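A morning at the Tarnar open day, Dalport

Posted March 5, 2024

I took the early bus out to Dalport for the Tarnar open day. The stop is at the bottom of the hill and there is no sign until you reach the gate, so allow 20 minutes for the walk up. Entry was free. You get a sticker and a folded map at the desk, and the map is worth keeping because the rooms are not numbered in any order I could follow.

I had gone mainly for the sorting room, where they deal with the play sets that go out to nurseries under the Plellusow name. The tables are white and so plain that every small thing on them shows up. When I came in there was a wicker basket near the back of one table, with nothing in it, and a little purple block lying on the table in front.

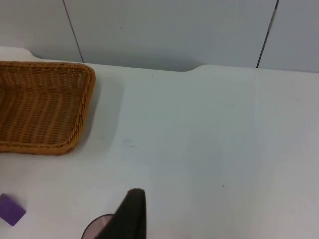
The sorting room

The group size was 6, which left plenty of space to get close. The baskets interested me more than the pieces. This one was a rectangle with rounded corners, a tight weave and a thick rim. I have bought cheaper ones for home and the rim is always the first part to go. The talk was short and mostly concerned what size of basket suits what size of shelf, and they recommend a shallow one for small children, who like to see what is inside without tipping it out.

The pieces themselves are simple shapes in strong colours. At one point the purple block was in the basket and the rest were still out on the table: a red cylinder standing on its end, a green ball and a see-through plastic cup.

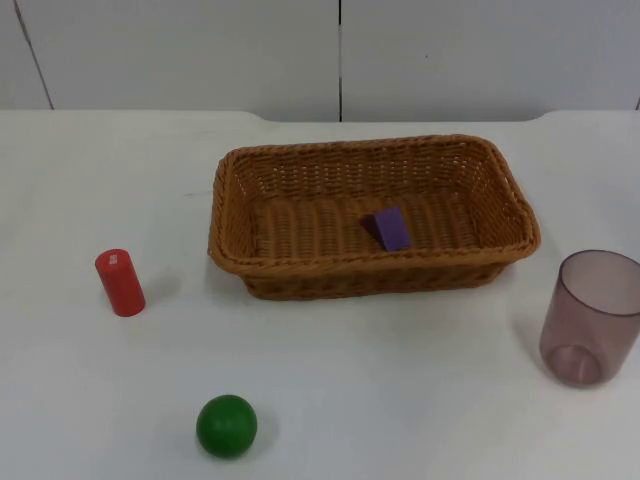
I asked about prices and was told the sets are not sold singly, only to nurseries and through the Nepia shop in town, which keeps 2 on display. A woman behind me wanted to know if old sets could be sent back for missing pieces. They can, but you pay the postage.

After that there was a break for tea. The canteen is on the ground floor and does a decent cheese scone. I went back up before the others to have another look. 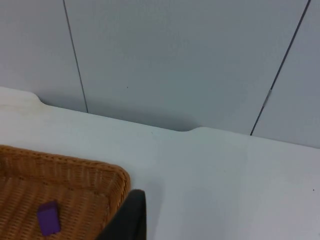
The sorting room is better thought out than I expected from the outside of the building. It was quiet and the chairs had proper backs. Grey panels stand up behind the table, with dark seams between them, and I thought a plain backing like that was restful to look at. I would have liked a shelf or a hook for coats, as I carried mine all morning.

The last part of the visit was the packing store downstairs, 60 steps by the back stairs or one floor in the lift. It was mostly cardboard and I did not stay long.
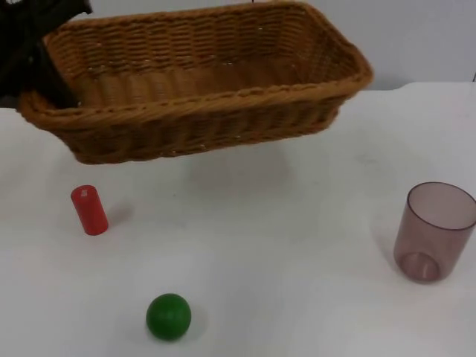 Wicker basket and red cylinder on the sorting table, Tarnar open day.

The bus back leaves from the other side of the road. There is no shelter, so take a coat if it looks like rain. The next open day is later in March and the desk will put your name down if you ask.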